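Asulcombe Home Skills, Evening Course
Unit 2 Handout: Folding Small Clothes
December 2022

Welcome back, everyone, and thank you for hauling in all those bags of children's things. We have more than enough to practice on until January, so please don't feel you need to bring another load (though if you have a fitted crib sheet you've been fighting with, hang on to it for Unit 3).

Small clothes are harder to fold than big ones, and I want to say that at the start so you don't get discouraged. A grown-up's shirt has plenty of flat cloth in the middle. On a toddler's top it's nearly all neck, sleeves and hem, and by the time you've tucked those in you are down to a little packet that wants to spring open again.

Setting up

Work on a hard, flat surface with nothing else on it. A bed is too soft, and a tablecloth will creep along with your hands. Smooth the piece out from the center before you make any fold at all, and take your time over it.

The basic fold

Lay the garment face down. Bring one side in toward the middle, sleeve and all, then the other. Check that the edges run straight before you go on. Fold the hem up toward the neck, once for very small sizes and twice for anything longer. Hold the first corner down while you bring the second one over, or the whole thing will swivel on you.

Soft stretchy knits like to roll up on themselves. If yours has turned into a sausage, open it all the way out and begin again; tugging at one corner only makes more wrinkles.

Koala print, pale yellow-green:

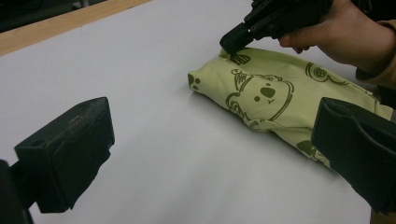
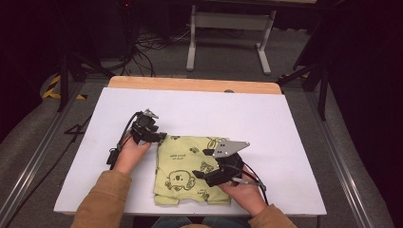 When a print has a face or a big motif on it, I like to finish with that part on top, so a sleepy parent can find the right shirt at six in the morning. It does mean planning the last fold before you make the first, and you will get it backwards a few times. I still do!

For next time

Please fold 11 small pieces at home and stand them upright in a drawer or a shoebox. Leave them for a day or two, then look at which ones have slumped and bring those along. We'll refold them together in the first half hour.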